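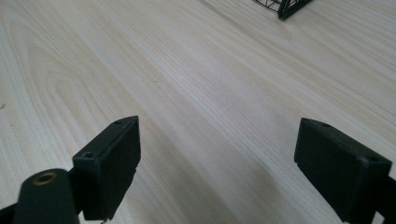 Department of Legislative Studies, Tanville University

Figure 1. Two-fingered gripper, open, with a pale wooden tabletop behind it.

4. Custody and access in the Ralden inquiry

4.1 The agreement on working documents

The terms of access for the Ralden inquiry were set by an exchange of letters between the inquiry chair and the interior ministry. The letters did not have the force of law. They referred to the Records Act in one place only, where both sides reserved their positions on whether the Act applied to material held by a legislative body for the length of an inquiry. That question was left open in April, when the first documents were released to staff, and it was still open when the final report was adopted.

Under the letters, the ministry kept legal ownership of every document it supplied. Inquiry staff could read, take notes, and ask for copies. Notes became the property of the inquiry once a ministry reviewer had signed them out. Copies did not. A copy was treated as an extension of the original and could be recalled at any time, with written notice but without stated grounds. Earlier inquiries had worked under looser terms. In the Polishchuk inquiry, which several members cited as the model they wanted, notes left the building without review and copies were returned only when the inquiry closed.

We draw a distinction here that the letters blur. Custody is physical or technical control over a record: who holds it, and who can move or delete it. Access is permission to read it. Most of the public argument over Ralden was about access, and members' speeches in the plenary debate dealt almost entirely with refusals. The disputes recorded in the staff correspondence were more often about custody. Staff could usually see a document at some point. Their difficulty was in seeing the same version of it again.

4.2 Handling of requests

Requests were entered in a register kept by the inquiry secretariat. The register, released with redactions on 11 December 2022, is our main source for this section. It holds 152 entries. Of these, 88 are marked as granted in full, 40 as granted in part, and 20 as refused. Four were withdrawn by the requesting member before a decision was made.

The outcome codes should be read with care. "Granted in full" records the ministry's decision at the time of the reply, and the register has no field for later changes. Where a copy was recalled after release, the entry was left as it was. We identified recalls by matching the register against the secretariat's outgoing letters, many of which quote the document number. The match is incomplete, and we do not report a recall rate for that reason.

"Granted in part" covers at least two different practices. In one, the document was supplied with passages blacked out. In the other, the request named a series of documents and only part of the series was supplied. The second practice is harder to contest. A reader who meets a blacked-out passage knows that something has been withheld and can estimate its length. A reader with an incomplete series may have no means of learning that it is incomplete, unless the documents are numbered in sequence or refer to each other. Ministry cables were numbered. Internal memoranda were not, and the correspondence shows staff rebuilding the memo series from reply lines and attachment lists.

Refusals cite one of three grounds: the interests of a foreign partner, an open criminal case, or advice to ministers. The last of these was the most heavily disputed. The inquiry's legal adviser took the view that a claim of ministerial advice could not defeat a request from a body created by the legislature to examine that same advice. The ministry answered that the privilege belonged to the cabinet as a whole and that no single minister could waive it. Neither side sought a ruling.

4.3 The document system

The documents were read on a closed network supplied under contract by Torko. The network had two partitions. The ministry loaded documents into the first, where staff could read them. Staff kept their own notes and drafts in the second, which the letters described as "reserved for the use of the inquiry." The contract was between Torko and the ministry, and the inquiry was not a party to it. System administrators took instructions from the ministry as the paying client.

This arrangement matters for how the later complaint is understood. When staff objected that the second partition had been searched, the ministry's first response was that no one outside the inquiry had been authorized to open it. The second response, given a few weeks later, was that administrators had run a file comparison across both partitions to find a document loaded in error – a routine maintenance task, in the ministry's account, that did not involve reading the contents. The two statements can be reconciled if "open" is taken to exclude an automated comparison. Inquiry members did not accept that reading.

Royer has argued that the term used for such an event tends to settle the question of its legality before the facts are known. In her account, "search" brings in the law of criminal procedure, "audit" brings in contract, and "maintenance" brings in no body of law at all. Léonie Royer's cases are drawn from municipal auditors, who rarely handle classified material, but the point carries over. The ministry's letters use "maintenance" throughout. The inquiry's letters begin with "inspection" and change to "search" after the second response.

Access logs would have narrowed the dispute. The contract required Torko to keep logs of user sessions, with retention set by the client. Logs of administrator sessions were not mentioned. The inquiry asked for both and received the user logs for the first partition only. The request for the remainder is one of the four entries marked as withdrawn. The register gives no reason, and we found no letter explaining it.

4.4 Limits of the record

Two limits apply to the findings above. The register was compiled by one party to the dispute, and its short descriptions of requested documents were written by inquiry staff before they had seen the documents. Some descriptions are plainly wrong when set beside the final report. We have kept the original wording in our coding and flagged the mismatches in the appendix.

The second limit concerns oral agreements. Several letters confirm points "as discussed" without restating them, among them the rule on how long a copy could be kept before renewal. Where the content of such a point could not be recovered from later practice, we coded it as unknown. Section 5 applies the same coding to the Polishchuk material, for which the letters are more complete but no register was kept.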